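A Day Among the Machines That Would Like to Do Your Laundry

Posted 20th August

I own a sock drawer that has defeated two adults for most of a decade, so when Dunne Hall opened its doors for a day of household and shop-floor robotics, I had what the business people call a use case. I put on a shirt I had ironed myself, badly, and took the early train.

The hall is a former carpet warehouse on the edge of town, with the loading bays still in place and a smell of coffee that never led to any coffee I could find. Upstairs were the talks. Downstairs were the booths, which is where I spent my time, partly out of principle and partly because the stairs were steep.

First stop was Ceradari, who had a towel folder. The arms come down, pinch two corners, shake, wait a bit, think about it, and lay the towel over a bar. I watched it do four in a row and they were good folds, better than mine. The fifth towel was a different make with a thick hem, and the machine held it up by one corner for a long while, like a man who has found something in the back of the fridge. A member of staff took it away and gave it another of the first kind. I asked about the success rate. The answer was 99 percent on known towels. I asked about unknown towels and was handed a pen.

Fitted sheets were not on the program. I raised them at three separate booths and got the same small, sad smile at each.

Across the aisle, Masel was showing a shelf stocker meant for small groceries. It puts cans on a shelf with the labels facing out, and it does this very well and at the speed of a teenager on the last hour of a shift. Thirty-eight cans is a full run, and I stayed for the whole of it, which I think worried them. It squares each can with a little nudge. I found the nudge charming by can ten and had stopped noticing it by can 20. What it can't do yet is open the case the cans come in. A person with a box cutter does that, and breaks down the cardboard, and carries the cardboard out back. Having worked in a grocery store, I would have said the cardboard was the job.

The biggest crowd was at the far end, where Drorkach had the hand tools: the grippers and worn sensors that people use to do chores themselves while everything gets recorded, so that a robot can be taught from it later. You get in very close there, elbows and cables and all.
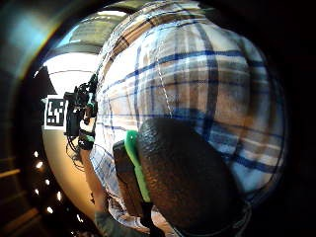

Close quarters, cables included.

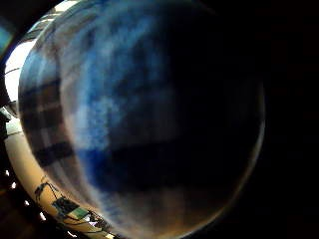
The chore of the day was clearing a table and wiping it down, and the sign said they wanted 1,000 goes at it by September. I did two. My first attempt was rejected because I had stacked the cups, and cups are not to be stacked at this stage. My second was accepted but marked slow. I have had the same feedback at home.

What surprised me was how hard it is to wipe a table once you have to do it with a pinching thing in place of fingers. You don't know where the cloth is. You press too hard and it bunches, or too lightly and you are just waving at the crumbs. A fellow visitor with a lot of restaurant experience took one look, folded the cloth in quarters before picking it up, and was done before I had found my way out of the wrist strap. I would teach the robot from her and leave me out of it.

I did climb the stairs in the end, for a talk on dishwashers. Loading one, I mean. The speaker put up a list of everything that goes wrong and it ran to 80 items, among them wooden spoons, a lid that looks like a bowl, a bowl that looks like a lid, and other members of the household reloading the thing behind you. The last one got the only real laugh of the afternoon. The current system can manage plates and mugs if they arrive one at a time and are handed to it the right way up. There was a video, played at eight times normal speed. The small print at the bottom of the slide said so, to their credit, and I noticed the rest of the room doing the sum as well.

So, can they do the chores? Some of one chore, on a good table, with a person nearby. I'd take the can stocker tomorrow if I had a shop and somebody for the cardboard. The towel folder I would like very much, provided I could afford it and threw out all my towels and bought theirs. For dishes I would wait.

I would still send you, if you have the slightest interest. The booth staff will tell you plainly what doesn't work if you ask after lunch, when they're tired. Parking is free at the back by the loading bays. Bring a sandwich, since the food stand had sold out of everything but pretzels by noon, and the line for those was being served by one person with a pair of tongs.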